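Hand-held gripper or teleop for teaching a first task?

Lokham Makers Forum > Robots > Teaching and demos

gravelpit
Posted 2020-01-20

Hi all! I've been lurking since the fall and I finally have something worth asking. I want to teach my arm to pick small parts off a table and drop them in a tray, and I want to do it from demonstrations. No waypoints, no scripting, just me showing it how.

I have two ways to collect the demos. One is plain teleop, with the Kobori leader arm on the left side of the bench and the real arm copying it. The other is a hand-held gripper with a camera on it, the kind where you squeeze a trigger and walk up to the task yourself. I've used both for a weekend each and I LOVE the hand-held one. It feels like picking things up with a pair of big tongs. But all the older threads here seem to push teleop for beginners, so before I sink all of January into this, which would you go with?

tinhorn
Teleop, and I'll keep saying it. Whatever you record on the leader arm is something your real arm can do, by definition. With a hand-held tool you will reach around corners, twist your wrist in ways the arm can't follow, and you won't know until you try to replay it. I threw out an entire batch of demos that way. Beautiful smooth demos, too!

mossy_pete
I'm with gravelpit on this one. I've done both and the speed difference is huge. In one evening with the hand-held gripper I recorded 49 clean picks and still had time to cook dinner. With teleop I'd be lucky to get half that, and half of those would have the long hesitation where I'm squinting from the wrong side of the bench trying to judge depth. The model learns the hesitation too, by the way. Mine used to hover over a part like it was thinking about its taxes.

tinhorn
OK, the hovering is real. I'll give you that. But you can trim it.

mossy_pete
You can trim it if you like spending your Sunday trimming it.

gravelpit
Ha! The hovering is exactly what I got from my teleop weekend. Can I ask about pads while I have you both? I've been squeezing pretty hard and I'm wondering how much the pad condition matters for the training data. The right one has started peeling along its upper edge and has gray scuffs on it, and the left one is rough too, with ragged edges at the top corner and a thin bit of wire or something curling out of the side.
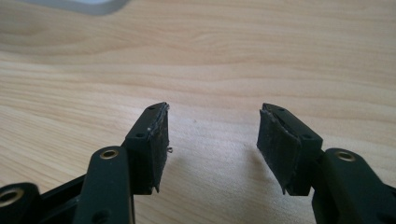
My plan was to glue the edge back down and keep recording, but if the surface changes the grip then maybe I'm better off swapping both sides now and starting a fresh set.

ovenbird says to swap them, and to swap both at once. A lifted edge can catch a small part a moment before the rest of the pad touches it, and then the part rotates in the grip. You correct for it with your hand without noticing, and your correction goes into the demo. Put the same kind of pad on the real arm on the same day so the two don't drift apart.

tinhorn
Agree with ovenbird on matching the two grippers. I don't agree that it means a fresh set, though. A bit of variation in the fingertips is good for the model. If every demo has perfect pads, what happens in March when the pads on the real arm are chewed up?

ovenbird
Variation is fine when you planned it. One pad slowly coming off over a few hundred picks is a trend, and the trend lines up with everything else that changed over those same days: the light, your technique, which parts you had left to practice on. I'd keep the old demos, label them as old pads, and train with and without them. Takes one extra run and then you know.

gravelpit
That's a great idea, I hadn't thought of labeling them separately. I'm using the Nondis recorder and it has a notes field per session, so that's easy enough.

quillback
Jumping in with a number for anyone wondering how far you have to go with this. My sorting task (washers and short bolts, mixed) took 1772 demos before I stopped adding more. I could have quit much sooner! The early gains were enormous and the last stretch hardly moved anything. What helped more than volume was changing where I stood and where the tray was. For the first week I had the tray in the same spot every single time, and the arm learned the spot. Move the tray a hand's width and it would drop the washer neatly onto bare bench.

mossy_pete
The tray thing got me as well. I now slide it somewhere new after every few picks. I also turn the part by hand before each one so I'm not always coming at it from the same angle.

tinhorn
Since I'm clearly losing this vote, let me at least make it useful. gravelpit, if you go hand-held, do a replay check early. Take 2 demos from your first session, run them on the real arm at low speed with nothing on the table, and watch the elbow. If it swings out wide or stops dead near a joint limit, you're reaching in ways it can't. Then change how you stand. I used to lean in from the side without realizing it.

Also open the fingers to the same gap before you start each recording. My real gripper took up to a second to open fully, way slower than my hand, and the early policies were closing on parts before they were between the fingers.

gravelpit
This is gold, thank you! Does the slow gripper thing get fixed in software or do I need to slow my own hand down?

tinhorn
Both work. I slowed my hand down. It's dull but you get used to it.

ovenbird
I did it in software, shifting the gripper commands earlier by the measured delay – five lines of code and I can move at whatever speed feels natural. Measure the delay with the arm warmed up, mine was slower first thing in the morning.

quillback
Has anyone tried mixing the two? I've been thinking of collecting the bulk of it hand-held and then doing a short round of teleop only for the spots where the arm fails. The Grivau build log had something like that but it stopped halfway through.

mossy_pete
I tried it with a pegboard task and liked it a lot. The teleop clips were all recoveries: arm is slightly off, peg is leaning, fix it. Hand-held demos almost never include those because your hand doesn't miss. I did have to put the same camera in the same position on both or it got confused.

gravelpit
OK, decided. New pads on both sides tonight, matching ones on the arm, old sessions labeled, replay check before anything else, and the tray moves around. If it fails in interesting places I'll do a teleop round for those and tinhorn can say I told you so.

tinhorn
I'll be polite about it. Post the replay results, I want to see what your elbow does.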